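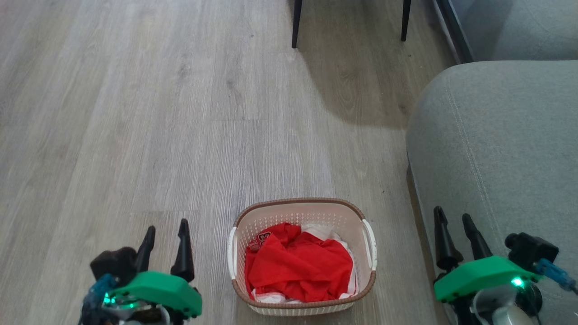 Figure 7.1 A laundry basket with a red garment on top of the pile.

Chapter 7
Smell in the Home: Sources, Movement and Removal

What this chapter covers

By the end of the chapter you should be able to explain why some household smells fade within minutes while others stay for weeks, describe how scented air moves from one room to another, and compare the main ways of removing or covering an unwanted smell. You will also be able to carry out a simple smell survey of a flat or small house. The terms in the margin list (volatile, threshold, adaptation, absorb, adsorb, masking) are used from Section 7.2 onwards.

7.1 Why study household smells?

People who look after homes for a living, such as cleaners, letting agents and care staff, deal with smells every day. A tenant complains that the hall smells of frying. A guest in a small hotel asks to change rooms. Damp towels left in a bag make a whole cupboard smell sour. In each case somebody has to find the source, decide what kind of smell it is and choose what to do about it.

The usual response is to spray something. A spray may be enough for a short visit, but the smell returns if the source is still there. Most of this chapter is therefore about sources and air movement. Scented products come last, in Section 7.6.

7.2 What a smell is

A smell is made of very small particles, called molecules, that have left a material and mixed with the air. Materials that release them easily at room temperature are called volatile. Vinegar, orange peel and nail varnish remover are all highly volatile. A glass plate is not volatile at all, and a clean one has no smell.

The amount needed before a person notices a smell is its threshold. Thresholds differ greatly. Some sulphur compounds, such as those given off by old cabbage water, can be noticed in tiny amounts. Others have to build up before anyone mentions them.

Warmth increases the release of molecules. A bin that is hardly noticed in January may be unpleasant by July, although its contents are much the same. Moisture matters as well, partly through its effect on bacteria and mould, which produce many of the smells we call musty or sour.

7.3 Getting used to it

After a short time in a room, most people stop noticing its smell. This is called adaptation. It happens in the nose and in the brain, and it is the reason why people are poor judges of their own homes. Go outdoors for a while before you begin any survey, and write down your first impression at the door. Do not go back and change it later.

Adaptation also leads to the overuse of scent. A person who can no longer smell a burner adds more oil, while a visitor finds the room too strong.

7.4 Case study: the Palamarchuk house survey

The Palamarchuk survey is used throughout this chapter. It looked at 261 rented homes in the town of Daltell, all with one or two bedrooms. Surveyors entered each home after at least 60 minutes in the open air and recorded the first smell they noticed, its strength on a scale from 0 to 5, and the room in which it was strongest.

Two points should be kept in mind when reading the results. The visits were made in March, when most windows were closed, so the scores cannot be applied to summer. The surveyors also worked alone, and their scores were not checked by a second person until the later visits. Table 7.1 gives the scores by room, and Exercise 4 asks you to comment on the method.

The follow-up took place in Paromau, a nearby village with older houses and open fireplaces. Its results are discussed in Section 7.5 together with draughts and chimneys.

Before you read on

1. Stand at the entrance of a room you use daily. Note any smell you can identify, then return after 2 hours away from the building and repeat the note.

2. Read the label of one scented product. The practice label on the next page, for Garnico room oil, may be used instead. Find the stated room size, the running time and any warning about pets or young children.

3. A store cupboard smells musty. List the questions you would ask before opening a window or buying a product. Keep your list, as you will need it for the review at the end of Section 7.6.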